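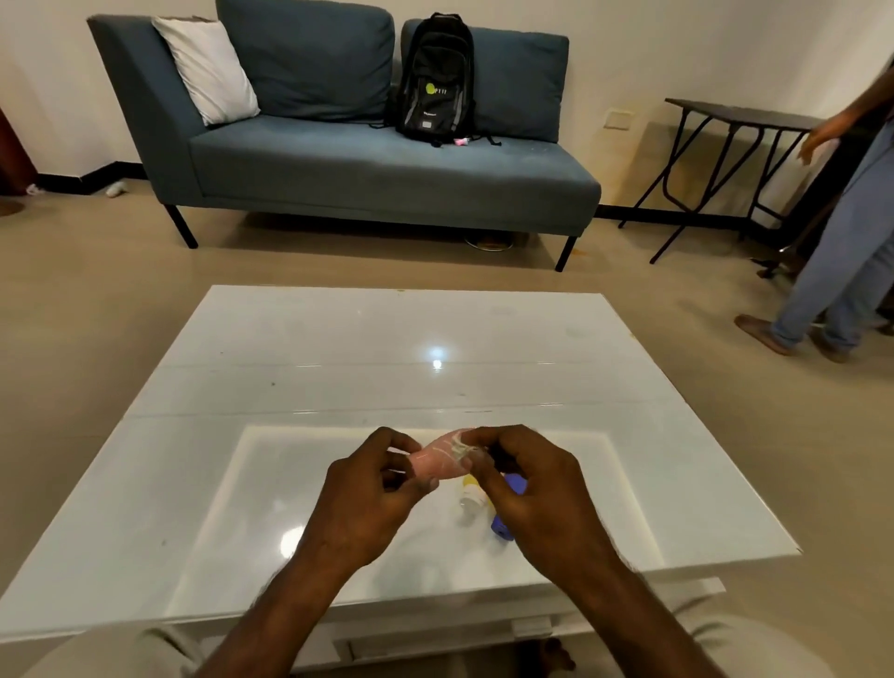

The Prikik 3 is a head-worn camera rig for teaching robot arms by example, and it's the piece of gear we have been most excited to put on our own heads this year. You wear it, you do an ordinary job with your hands, and the recording goes into the same training set as the arm's own demonstrations. What sold us on it was the close work. Pinch a small pink object in the fingers of one hand, grip the end of its clear plastic wrap with the other, and both hands stay in view with the creases of the film still catching little glints of light, even over a glossy white tabletop with a ceiling light bouncing off it. Thin film is miserable stuff to record! On our older rig it mostly vanished, and a policy can't learn to peel something it never saw.

What it is

A single wide camera on a padded band, a small controller that clips to a belt or a back pocket, and one cable between them. The band adjusts with a dial at the back and fits over glasses. The controller has a record button you can find by touch, which sounds like a tiny thing until your hands are full of bottles and caps and wrapping. Two short buzzes mean it's recording, one long buzz means it has stopped.

The camera tilts down on a click hinge with five positions. For standing at a workbench we like the second click. Seated at a low table, go to the fourth, or your hands drop out of the bottom of the picture every time you look up. Leonilde Moreira wore it for most of October and marked her favorite position with nail polish, and we've since done the same to all of ours.

How we tried it

We ran it against two other ways of collecting the same tasks: the Vinitz handheld gripper, where you squeeze a trigger and the camera sits at the wrist, and plain teleoperation of a Figueroa arm with its standard two-finger gripper. Everybody did the same jobs in each setup. Unwrap a small item. Open a little bottle and close it again. Pick up two things from the table and swap them.

Nattawut Sukprasert set up the tests and was strict about one rule, that the rooms stay the way people live in them. So we recorded in living rooms, with sofas and backpacks in the background and other people walking through. A clean gray lab bench makes any camera look good, and it teaches an arm to work on a clean gray lab bench.

After throwing out false starts we had 3,764 clips, and 1,324 of them came from the Prikik.

Prikik 3 against the Vinitz gripper

The Vinitz is lovely for anything you'd pick up and put down. Its wrist camera gets very near the object, the jaw width is logged with each video image, and the motion carries over to the arm with hardly any fuss. For swapping two objects it was our favorite by a good margin, and new people were comfortable with it in a few minutes.

Wrapping is where it runs out of road. Peeling film takes two hands doing two different things, one holding and one pulling or twisting, with the fingertips shifting the whole time. You can do it with a pair of Vinitz grippers (Tiburcio Barajas managed it, slowly, and was very pleased with himself) but it doesn't look much like how a person does it. With the head rig you just use your fingers.

The price you pay is that there's no jaw width and no force reading. You get hands on video, and your software has to work out the rest. If you don't already have a hand tracker you trust, budget some time for that.

Prikik 3 against teleoperation

Teleoperation still gives the cleanest data, no argument from us. The arm's own joints are recorded, so there is nothing to convert. It's also slow and tiring, and you have to haul an arm into the room. Our best operator, Refugio Zepeda, got 77 good clips in a long afternoon on the Figueroa. She passed that number before lunch with the band on.

Our current mix is mostly head-rig clips, topped up with teleoperation for the last stretch of each task. We'd love to hear what ratios other groups have settled on.

Things we'd change

The cable is too short for tall people. Consuelo Camacho has ours on an extension and reports no dropouts.

Fingers hide things. When a hand passes over a second object on the table, you lose it until the hand moves, and a single head camera can't do anything about that. A side camera on a small stand helps a lot, and the controller has a spare port for one.

The pad gets warm. Order the spare pads.

Who it suits

Anyone collecting two-handed household tasks, packing and unwrapping especially. If your work is all single-gripper picking, get the Vinitz and enjoy it.

In the box

Camera and band, medium pad
Controller with belt clip
Cable
USB-C charger
Hard case

Spare pads (small, medium, large), the cable extension and the side camera are sold separately. Loan units go out from the Hamisstead workshop for two weeks at a time, and you can keep the clips you record. Ask for Tiburcio and tell him which arm you're running, so he can put the right mounting notes in the case.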